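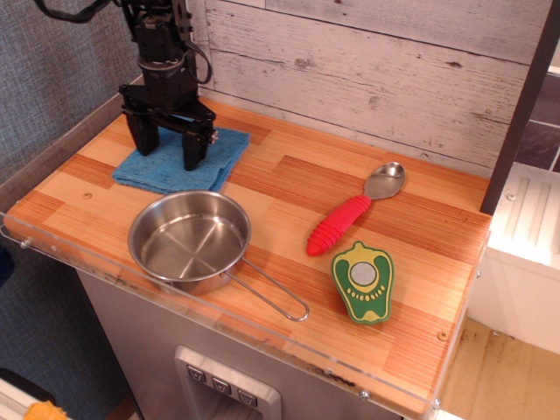
So I finally got around to the dish towels. I've been threatening to do it for months, and on Sunday it rained from breakfast on and I'd already read everything I had from the library, so out came the drawer. The whole drawer, upside down on the bed, because the bed is the only flat place big enough.

You would not believe how many towels two adults can own. There were Christmas ones (five of them with the same goose!), one with a map of Vermont where neither of us has ever been, a linen calendar from a year I don't want to be reminded of, and at the very bottom a pile of the blue ones that used to be my grandmother's. Those are the only ones I ever reach for. The rest just sit on top of them.

Grandma's blues are the reason I care about this at all. They started out a proper strong blue, like a mailbox, and they've been going paler my whole life. They don't match anymore either, some are almost gray and some still have a bit of color in the hem. But they dry a glass in one go and they don't leave fluff, and I have never bought a new towel that could say the same.

I asked my friend Trinity Kowalczyk what she does with hers (Trinity ran a bakery kitchen for years and has Opinions) and she said step one was to stop using fabric softener. Apparently it coats the cotton and then the towel just pushes the water around the plate. I felt very called out. I've been pouring that stuff in since college. So now it's a hot wash, half the detergent I used to use, and a good glug of white vinegar in the rinse. Two rounds of that and the goose towels turned out to be perfectly decent towels, which was a little annoying as I'd been planning to throw them out.

The stain thing is harder. Turmeric, forget it. I hung one on the line for a week and it did fade some, but you can still tell somebody made dal. Tomato came out fine with dish soap and cold water as long as I got to it the same night. For the mystery brown ones I tried a paste of baking soda and it did nothing whatsoever except get under my fingernails.

Then there's folding. I am a bad folder. I fold in half, then in half again, then sort of press on it and hope, so what I end up with is a rumpled rectangle with a wavy front edge. My husband folds in thirds, long way first, and his stand up in the drawer like files. I tried it his way for the whole pile and I'll admit you can see every towel at once. It took me 15 minutes though, and I was cross for about 10 of them. I give it until February.

What I really want to change is where they live. The drawer is clear across the kitchen from the stove, so what happens is a towel gets left out on the counter next to whatever's going on there. I'll have a little saucepan out, a spoon, half the kids' play food (my sister's two come over after school and they cook right alongside me, I've been served a lot of pretend bell pepper), and the towel lands in the middle of it and stays there all week. I don't even mind the look of it on wood, that soft blue against the orangey brown is about the nicest color combination I know. But then there's always a wet corner and I worry about the finish.

Options so far: a hook by the stove, which I think would be in the way of the oven door. A bar on the end of the cabinet, which my husband is for and I'm against, for no reason I can explain. Or swapping the towel drawer with the one where we keep batteries and takeout menus and that one allen key. I'm leaning toward the swap but it means dealing with the batteries drawer and I can only be so brave in one weekend.

The Vermont towel went to the rag bag, by the way. Two of the geese went to my sister. The calendar I kept – the print is pretty and it's good for lining the bread basket. Grandma's are all back in, on top this time.

If anyone has gotten turmeric out of cotton without bleach, please tell me how. I've got three more shirts waiting on the answer.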